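I picked the Honura Players for my local arts project because my aunt used to sell tickets for them, and because I figured a theater with 200 seats couldn't have that much history. Wrong! I spent most of November in the basement of the Sultamley library, going through old programs, and I still haven't read them all.

## What I wanted to find out

My question was pretty simple: how did a small-town company pick its plays? Ms. Baxter (my advisor) told me to narrow it down, so I stuck to the years when Corey Tuhiwai was directing. He did a lot of Chekhov, a lot of murder mysteries, and one musical about a ferry that I can't find the script for anywhere.

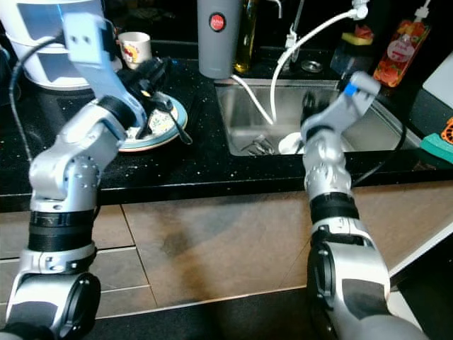

## How I did it

I made a spreadsheet with one row per program. I put in the title, the director, the cast size and whether the show had live music. The library gives every program a number, and the earliest one I used is 1004. Some of them have coffee rings and notes in pencil — my favorite says "too much fog, Act 2" and nothing else.

Then I called Corey, who talked to me for a whole evening while he was cooking (I could hear the pans). He said he chose plays by who showed up to auditions. If he got six women and one man, he went looking for a play with six women and one man.

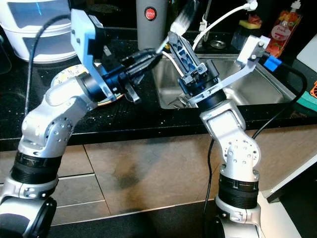

He also told me the Chekhov was cheap, with no royalties on the old translations, and that the same birch trees got repainted for every production. I went back to the cast photos after that and yes, same trees, with the same bent one on the left.

The mysteries were a different story. Those paid the heating bill. The Fivton Hall lease went up twice while he was there, and both times the next season opened with a body in a library.
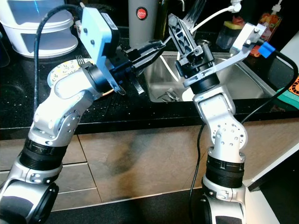
I tried matching ticket sales to the type of play too, but the box office book only has totals by season. The best one is 2615 tickets, the year of the ferry musical, so now I want that script even more. My aunt swears she remembers one of the songs, and she sang it to me over the phone, but I don't think it counts as a source. 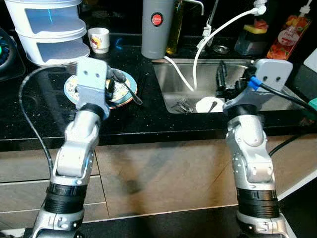
Page 2

## What I'd change

I should have called Corey first and hit the basement second. I left out a column for set designer, and he brought up the sets constantly, so I had to go through two boxes again. I'd also like to talk to somebody who acted in the Chekhovs, to hear if the auditions felt the way he tells it. The spreadsheet is going to the library when I finish fixing the typos in it.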